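### 4.2 Leadership turnover and day-to-day operations

The appointment of a chief executive is the most visible personnel event in the life of a professional sports club, yet its effect on routine work is seldom measured. Most earlier studies consider results on the field or changes in revenue. In this section we examine the months between the announcement of a new chief executive and the end of that person's first season, using staff records and interviews gathered at the Rirnow cricket and athletics club.

Rirnow employs 47 permanent staff across its cricket, athletics, catering and grounds departments. The club changed its chief executive once during the study period. The outgoing officer left in March, and the successor took up the post after an interim period in which duties were divided between the head of finance and the head of cricket operations. Interviews were conducted by Nistor and Ramanauskas in two rounds, the first during the interim period and the second after the new appointment. In all, 32 members of staff took part in both rounds. Those who took part in only one are excluded from the comparison below.

Staff in the commercial department reported the largest change. Sponsorship renewals that had previously been signed within the department were referred upward during the interim period, and several were still pending when the successor arrived. One respondent described this as "a season of waiting for a signature." Staff in the grounds department reported little change, and their purchase records support this account: the timing and size of orders for seed, loam and line paint followed the pattern of the previous year.

The catering department falls between these two cases. Its supply contract with Umano was due for renewal, and the interim officers extended it on existing terms. Player meals and the match-day refreshment tables continued under the same arrangements. Plans for a separate nutrition budget for the academy squads, which had been drafted before the departure, were set aside and were not taken up again until the successor's first budget meeting.

We also reviewed over 540 internal messages that the club released to us through its records provider, Privport. Messages were coded by two readers working separately, following the scheme proposed by Laizer for amateur clubs. Disagreements were settled by discussion with a third reader, Nedelcu. Requests for approval made up a larger share of messages during the interim period than before or after it. Messages concerning match scheduling did not change in a consistent direction.

These findings suggest that the cost of a gap in leadership depends on how far a department's authority had been written down beforehand. Where spending limits were recorded, as in the grounds department, work continued. Where they rested on custom, staff became cautious and referred small matters to the interim officers. The evidence comes from a single club, and the successor had prior experience in county cricket administration, so the period of adjustment may have been shorter than would be usual elsewhere. Section 4.3 considers whether the same pattern holds for the appointment of a head coach.
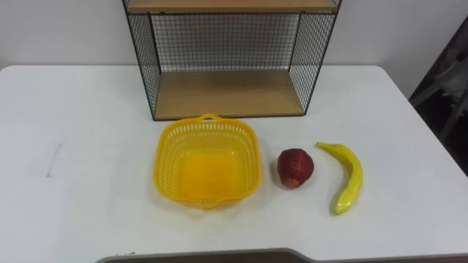 **Figure 2.** Banana and a round red fruit on a white table, with yellow basket and wire-mesh shelf unit.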